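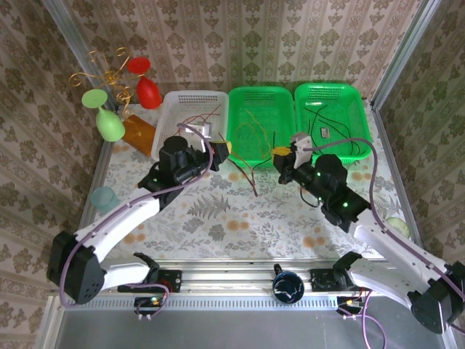 Open day at the Sterkport repair workshop

I went to the open day at Stistard in April. Stistard is a repair workshop on the edge of Sterkport that fixes radios, lamps and small kitchen appliances, and once a year it lets people in to see how the back rooms are run. Entry was free. Our group had 12 people in it and we started at the side door on Rutherford Street.

Filipa Loureiro showed us around. She began with the intake desk, where every item gets a paper tag with the owner's name and the fault as the owner describes it. "Makes a smell" was on one toaster. The tags are kept for a year after the item goes home.

The part I had come for was the wire sorting. I have a garage drawer full of old wire and have never found a good way to keep it. At Stistard they use plastic baskets with mesh sides, white ones and green ones, set in a row at the back of the table. Red and white wire goes together in a white basket. Yellow has a green basket, and black has another green one. The yellow was the neatest, thin wire in loose coils on the bottom of the basket. The red and white was a tangle. A small silver electronic part had ended up in with the black, and one length of red and brown wire was trailing out across the tablecloth.

The cloth was a surprise to me – gray fern leaves and orange-yellow round flowers on white, more like a kitchen table than a bench. The walls on that side are papered in a beige and olive damask. Filipa said the cloth gets washed every other week and that solder is not allowed anywhere near it.

I asked why they sort by color and leave length out of it. She said they tried length first and people spent too long measuring. Now anything shorter than 8 inches goes to scrap and the rest is sorted by color only. Brown has no home yet.

After that we saw the test bench, which was mostly closed off, and the parts store. Sajib Sheikh runs the store and gave a talk of 20 minutes on switches. It could have been shorter, but the handout was useful and I kept mine. He sells bags of mixed switches and knobs under the name Anow, and I bought one.

Coffee was in the front room. Yurani Cáceres was signing people up for the lamp rewiring class, which takes 8 people and was already full when I got to her. There is a waiting list.

Parking: the lot behind the building holds 40 cars and was full by 11 in the morning. I parked by the canal and walked back. The side door has two steps and no rail, but the front entrance is level.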